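Why Some Liquids Are Coloured

Pour a glass of water and hold it near a window. Light passes straight through, and the water has almost no colour. Stir in a drop of food colouring and the colour spreads through the whole glass. The reason lies in how light and very small particles affect each other.

What white light is made of

Sunlight looks white, but it is a mixture of all the colours of the rainbow. Each colour is a wave with its own length. Red waves are the longest we can see and violet waves are the shortest.

When light meets a material, one of three things can happen. It can bounce off (reflection), pass through (transmission) or be taken in (absorption). Most materials do a little of each. A white surface reflects nearly all the colours at once. A black surface absorbs most of them.
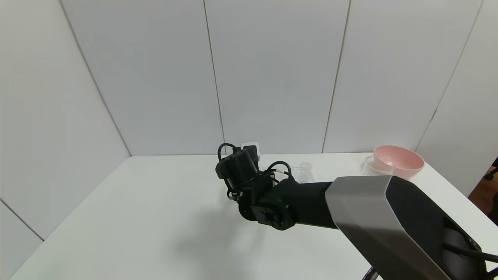 A white tabletop with black and silver-grey surfaces over it.

How a dye works

A dye is a substance that dissolves and absorbs certain colours of light. Dissolving means that the substance separates into particles too small to see, spread evenly through the liquid. The result is called a solution.

A blue dye absorbs mostly red and orange light. The blue light is left over and travels on to your eye. The dye does not make any light of its own. In a dark cupboard, a blue solution has no colour you could see.

How strong the colour looks depends on two things: the amount of dye in the liquid, and the distance the light has to travel through it. The second explains why cordial looks paler in a narrow tube than in a wide jug.

Clear and colourless

These words are often mixed up. Clear means you can see through something. Colourless means it has no colour. Apple juice can be clear, but it is not colourless. Milk is neither clear nor colourless. It holds tiny drops of fat that scatter light in every direction, and this makes it look white.

A clear container lets you see the colour of the liquid inside. A white background helps too, as it sends all the colours back towards you.
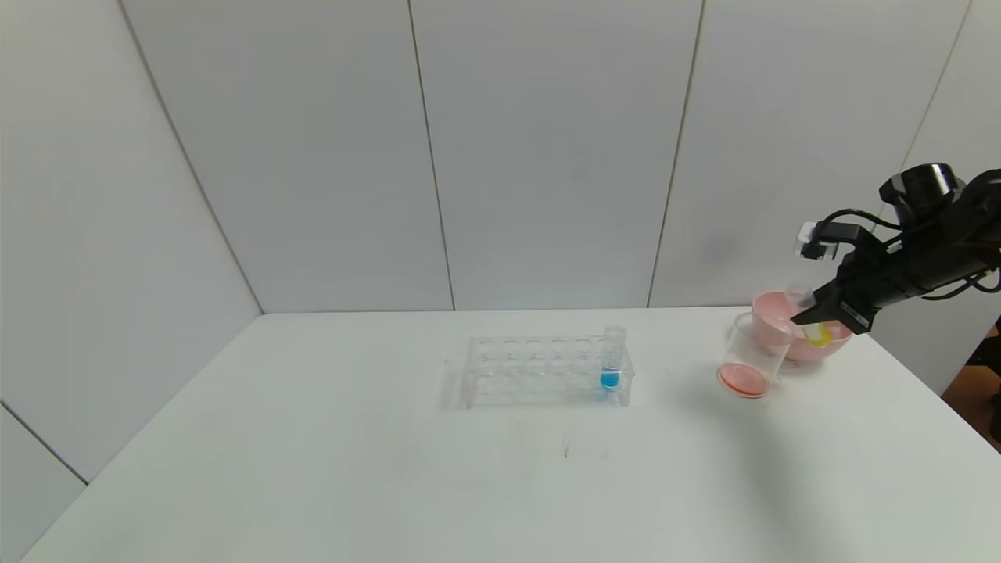
Try it yourself

You will need 2 identical clear glasses, tap water, blue food colouring, a spoon and a sheet of white paper.

1. Stand both glasses on the paper and half fill them with water.
2. Add one drop of colouring to the first glass and five drops to the second. Stir each one.
3. Look through the side of each glass, then look down from the top. Write down which view has the darker colour.
4. Add more water to the second glass until the two match from the side.

Words to know

Absorb: to take in.
Solution: a liquid with something dissolved in it.
Transmit: to let through.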